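Flamero Robotics Safety Notice (1/10)
In August, one of our tabletop manipulation stations recorded a grip-force fault during routine handling trials. No person was injured. We are publishing our findings in this thread.

2/10
The fault appeared on run 273 of the Isum handling series. The gripper was commanded to release an object and instead kept closing for 3 seconds, until the operator pressed the stop button.

3/10
The trials use light household items and seasonal shapes on a white tabletop. Contact forces are expected to stay low throughout. 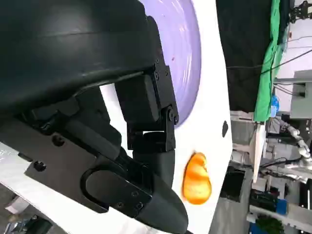

4/10
Our review traced the fault to a stale force reading. The controller, supplied under our Sistudus program, accepted a value that should have expired and treated the grip as too weak.

5/10
The software limit on closing force did not engage. It relied on the same reading. We consider this the more serious of the two findings.

6/10
Rekha Fernandes, who leads our safety office, ordered all stations at the Joseph site to stop work that afternoon. They remained stopped for around 20 hours.

7/10
Before work resumed, the force limit was moved to a separate circuit with its own sensor. Readings that arrive late are now rejected, and the hand holds its position until an operator clears the alert.

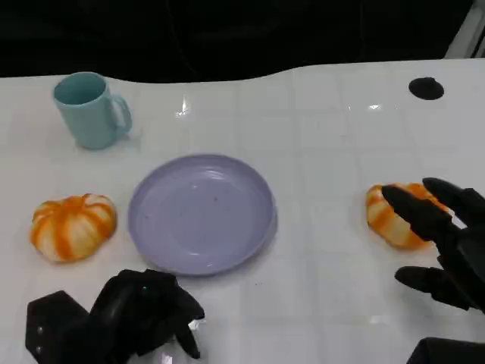 8/10
The same check now applies to stations with two hands. Each hand is monitored on its own, and a fault in either one stops both.

9/10
Operators must keep their own hands off the table while motion is enabled. This rule was already in place and was followed during the incident.

10/10
Partners running the Isum series should install controller update 2 before their next session. Sites that cannot do so should suspend gripping tasks and contact the Flamero safety office.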